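Home | Student Projects | Reading Room | About | Contact

April
by Phúc Hứa

Final Project Report: Who Knew What, and When? Tracking Clues in a Mystery Series

For my final project I wanted to do something with detective novels, mostly because I was going to be reading them anyway (my roommate can confirm this). My advisor said fine, as long as I had a question I could answer by the end of the semester. So my question was this: when a mystery writer plays fair with the reader, how early does the clue that cracks the case show up?

I picked the four Hemanetti novels, which follow a piano tuner named Grakel who keeps getting mixed up in murders in a small lake town called Edent. I'd read the first one in high school and loved it. The other three were new to me, and that turned out to matter a lot, because it's really hard to look for clues honestly when you already know it was the brother-in-law!

My method was pretty low tech. I read each book once for fun, straight through, no notes. Then I read it again with a notebook and wrote down every single thing that pointed at the killer, or pointed at somebody else, with the page number. Things like a missing glove, a train ticket, a dog that's scared of one particular visitor. By the end I had 282 entries. I threw out 11 of them because they were the same clue mentioned twice on one page, which left 271 for the real list.

Sorting them took forever. I started with three piles – true clues, false clues, and "just scenery" – and the scenery pile was a disaster. Is a description of the weather a clue? Usually no. But in the second book the whole alibi hangs on whether the dock was icy, and Hemanetti tells us about the ice in the middle of a long, dull paragraph about breakfast. I moved that one back and forth maybe five times. 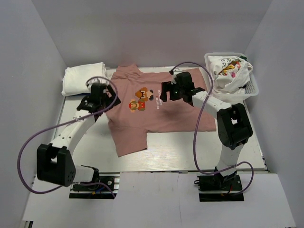
In the end I used a simple rule. If Grakel brings the detail up again when he explains the crime in the last chapter, it counts as a true clue. If another character uses it to accuse the wrong person, it's a false one. Everything else is scenery, even if I personally thought it was suspicious. The rule has holes in it, but at least I could apply it the same way to all the books.

So, results! In three of the novels, the key clue (the one Grakel says made him sure) comes in the first 40 pages. I was shocked by this. I had guessed it would be somewhere past the middle, once you've met all the suspects. In the first book it's before the body is even found – a neighbor complains that her piano has gone flat, and you slide right past it because of course people complain to the piano tuner.

The odd one out is the third novel, where the key clue is a letter that doesn't arrive until the second-to-last chapter. I remember feeling kind of cheated when I read it the first time, and my notes back that up. There's almost nothing before the letter that points at Kettler, the retired judge. He's charming, he's in every other scene, and he has no reason to hurt anyone until suddenly he does. Some readers like a surprise like that. I wanted to throw the book across the room.

The false clues were more fun to look at than I expected. They bunch up right after the true ones. You get the flat piano, and then two pages later there's a shouting match in the boathouse, and guess which one you remember? I tried the first six chapters of book one on my study group, and every one of them picked the man from the boathouse.

If I did this again I'd get a second person to sort the clues without seeing my piles, and then compare. I'd also pick a writer I like a little less. I caught myself making excuses for book two more than once, and there's a whole page of my notebook that just says "but the ice!!"

Thanks to my advisor for reading two very long drafts, and to the library for not asking why I renewed the same book so many times.

Contact | Copyright Phúc Hứa | Back to top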